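[premises] Re: Line marking and wall bands, main hall
From: Abenezer Gebru
To: premises list

Octavio Leiva wrote:

> Before Grajales quote for the repaint I need the list to settle three
> things. (a) Do we keep painted lines on the floor or go over to Benent
> tape throughout? (b) Are the red bands on the walls part of the marking
> scheme or only decoration? The drawing I inherited shows them with no
> key. (c) What happens to the fittings on the white walls? The quote
> form has one line for "remove and refit" and I have no idea what to
> put in it.
>
> The area on the form is 1,679 square metres. I have not checked it.
>
> Octavio

Replies in order, with some additions the quote form does not ask for but will need.

The area first. 1,679 is the gross figure for the hall at Zimstead and includes the loading bay, which has a different floor finish and was never painted by us. Grajales price lines by the running metre and walls by area, so the gross floor figure is of no use to them in either column. Please leave the box blank and attach the line schedule. I can send the current version, which is nine pages because every change of width is on its own row.

(a) Floor lines
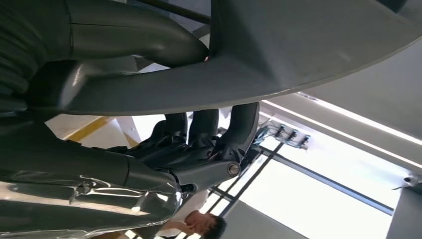

Paint should stay for the permanent routes and tape should be kept for anything likely to move within the year. The tape was tried on the north aisle and the edges lifted where pallet trucks turn across it. It can be renewed in short lengths, so the cost is small, but somebody has to keep doing it. Paint needs the floor clear for a night and then lasts. The yellow stripe in the view above is painted, and on that pale floor yellow reads well enough without a dark edging, so I would strike the black border from the specification. It doubles the masking and adds a second coat that has to be lined up with the first.

Width is to stay as on the schedule. The side passage remains at 700 mm clear between lines, measured from the inner edges. The last contractor measured from the centres and the passage came out narrow by the width of a stripe. It would be worth writing "inner edge to inner edge" on the drawing itself as well as in the covering letter.

For the paint, Brakeck two-part in yellow has been used up to now and there is no reason to change. The new coat has to go over the old one in places, and mixing makes means another adhesion test. If Grajales want to use their own, they should do a test patch and leave it through one full week of ordinary traffic before we agree.

(b) Red bands

The bands are part of the scheme. They were put on when the bays were first laid out, to show from a distance which side of the hall you are facing, and the key was on a sheet that did not survive the move to the new drawing system. I have the old sheet as a scan and will put it in the shared folder.

Two points for whoever writes the specification:

The lower edge of the band is to be 2,000 mm above finished floor on the open walls. Where there are obstructions it may be broken but should not be stepped up or down to avoid them, as a stepped band looks like a change of bay.

Red is to be matched to the existing paint by sample. The code on the old sheet belongs to a range that has been withdrawn.

(c) Wall fittings

The form wants a single price for removal and refitting. I suggest we split it. Light brackets should come off, the wall be filled and painted through, and the bracket go back in the same holes. Anything carrying a cable or a pipe should be masked in place. There is a small metal bracket with a branching shape on the white wall that does not appear on the fittings list at all, and a red stripe runs on the same wall. It needs a row of its own on the list before the quote goes out. If anyone knows what it was put up to hold, please reply with that, and until then I would have it marked "mask, do not remove".
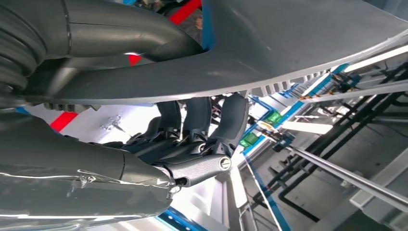

(d) Order of work

Walls before floor, starting at the end furthest from the loading bay. Last time the floor was done first and the yellow had to be touched up where the steps had stood on it. September is the earliest Grajales can offer, and they want the line schedule a fortnight ahead.

Octavio, could you confirm whether the drawing you inherited has a revision letter in the corner? Mine is C. If yours is earlier, the widths on the east side will be wrong and you should work from the schedule instead.

Abenezer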